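25 March 2021
Laundry sorting, bench side

Finally got a proper go at the clothes today, after putting it off since January, and I'm writing it up before I forget which decisions were deliberate and which were me being tired. Toshiko Yagi has the next session, so Toshiko, most of the grumbling below is for your benefit.

The Brokbridge sack is open. It's the usual mixture, lots of tops, a few things that might be tops, and a fleece the size of a small tent that I've put straight back (sorry, you can have that one!). I gave everything a shake and a quick once-over for pins and tags before it went anywhere near the bench. Found one tissue, in many pieces. Please check pockets.

I did wonder about giving every item a number again like we did with the Tudden lot, but the list got to 1,542 lines and I don't believe anyone has opened it since. So this time it's just a rough colour word and a rough kind of garment, on the paper sheet, in pencil. If we regret that later we can regret it together.

Bins. I've gone back to the big red one. The shallow trays from Hirose looked so nice in the catalogue (and they stack, which I was very excited about for an entire morning) but anything thick springs up over the side, and then you spend your time tucking sleeves back in. The red bin has the height for it, and the thick rim is kinder on the wrists when you lift it full. Only drawback is where to put it. Out in the middle of the butcher block it eats all the folding space, so I've pushed it back to where the block meets the orange table and let most of it sit over on the table side. There's a bit of an overhang at the front. I can live with that.

Folding. I'd love to say I've got a method. The dark things I do first, in half and half again and then whatever happens, happens. Heavy cotton creases if you so much as look at it, and after a while I stopped caring about creases and only cared about whether the bundle stayed a bundle. A squashed rectangle is fine. A sausage is not fine, it unrolls. Anything with a print I've been leaving until later in the pile so I can decide whether the print goes inside or outside, and I still haven't decided, so if you have opinions write them in the margin.

The spray bottle lives on the bench now, over to the left of the bin. Please don't take it back to the sink! I walked over there for it four times this afternoon before I gave in. One or two squirts on a stubborn fold is plenty.

Took 17 items out for mending or rags, mostly gone at the seams, plus one jumper that something had been eating. They're in the Wikari box under the window with the lid ON, for moth reasons. If you find more, same box, same lid.

Things I'd change: better light from the left, a lower stool, and a second pair of hands for the big stuff. Also the pile creeps. I start with it neatly on the left of the block and an hour later it has spread towards the middle and I'm folding on a patch no bigger than a tea towel. Smaller armfuls out of the sack would fix it, I just never have the patience.

Oh, and the sack weighed more than I expected, so drag it, don't lift it. My back sends its regards.

Bench with the sorting under way, grey garment uppermost on the pile and a dark one in the bin:

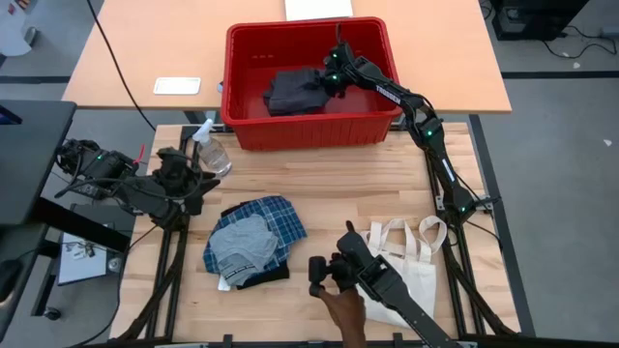 Still to do

Rest of the Brokbridge sack, down to the bottom.
Type up the pencil sheet (me, I can read my own sevens).
Decide about prints, inside or outside.
New pencil. This one is mostly rubber.
Ask whether Hirose will take the trays back. I still have the box they came in, a bit squashed at one corner.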